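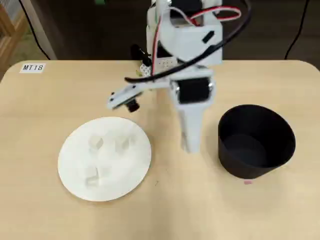
Tres cubos blancos sobre plato de papel y recipiente negro cilíndrico, en la mesa MT18.

Compartir 200 | Comentarios 2

Munov publica la ficha técnica de Skimix, su ejercicio de traslado de piezas pequeñas sobre mesa

Sanville, 3 de mayo de 2019 – Munov ha publicado la ficha técnica de Skimix, un ejercicio de traslado de piezas pequeñas entre un plato y un recipiente. El documento fija los materiales, la preparación de la superficie y el modo de anotar los resultados. Sustituye a la hoja provisional que la empresa distribuía desde su sede de Sanville.

La configuración básica requiere una mesa de tono claro, un plato redondo blanco, un recipiente negro de boca abierta y un juego de cubos blancos de tamaño similar. El plato se coloca del lado del operador y el recipiente a continuación, con un tramo de mesa libre entre ambos. La ficha no impone una distancia única: cada centro debe medirla al comienzo de la serie y mantenerla hasta el cierre.

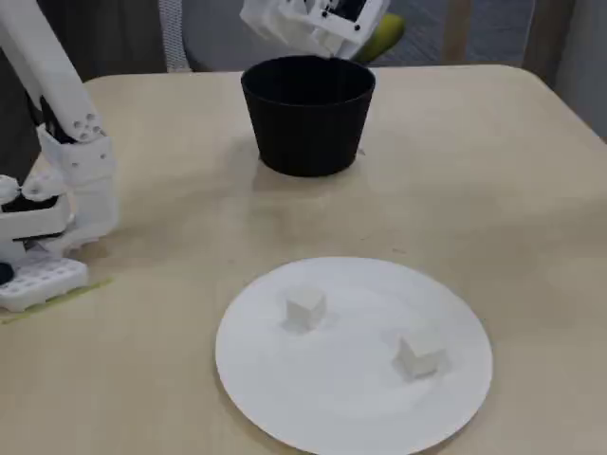
El color de los elementos forma parte de la especificación. Un cubo blanco sobre un plato blanco ofrece poco contraste, y su contorno depende en buena medida de la sombra de las caras inferiores. En el recipiente ocurre lo contrario – la pieza clara destaca sobre el fondo oscuro y el recuento final puede hacerse sin vaciarlo.

«La hoja anterior admitía platos de cualquier color y los resultados de dos centros no eran comparables», señala Sawsan Khalaf, responsable de documentación de Munov. «Ahora el plato es blanco en todas las series. La iluminación se anota aparte.»

El texto incorpora observaciones de la serie de validación, compuesta por 794 traslados. Los intentos se clasifican en cuatro categorías: pieza depositada en el recipiente, pieza devuelta al plato, pieza fuera de ambos y pieza sin mover.
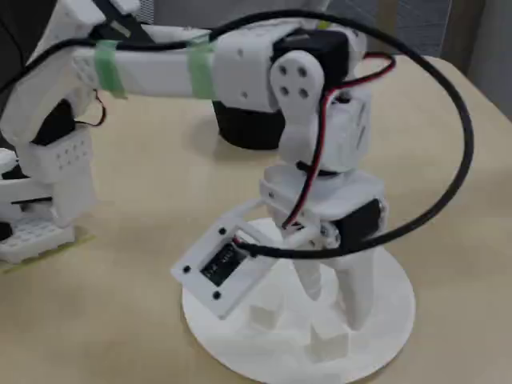 Las piezas que quedan fuera del plato y del recipiente no se recolocan durante el intento. Se anota su posición y se retiran al terminar, antes de preparar el siguiente. La superficie se limpia entre series con un paño seco, y las marcas o cintas de referencia ya fijadas a la mesa se conservan.

Raed Salameh, coordinador de ensayos, indica que la regla afecta también al recuento: «Una pieza apoyada en otro elemento de la mesa cuenta como pieza fuera, aunque esté al alcance».

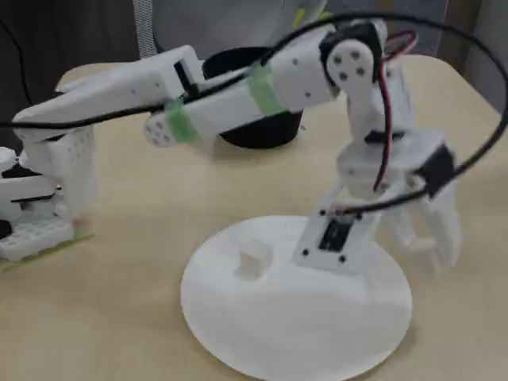
Cubo blanco sobre una base circular, fuera del plato.

La ficha de Skimix está disponible en español e inglés previa solicitud a Munov. La versión impresa se distribuye a través de Saliba e incluye una plantilla de registro. Los centros que trabajen con la hoja provisional pueden completar las series abiertas hasta finales de mayo.

Contacto de prensa: Sawsan Khalaf, Munov, Sanville.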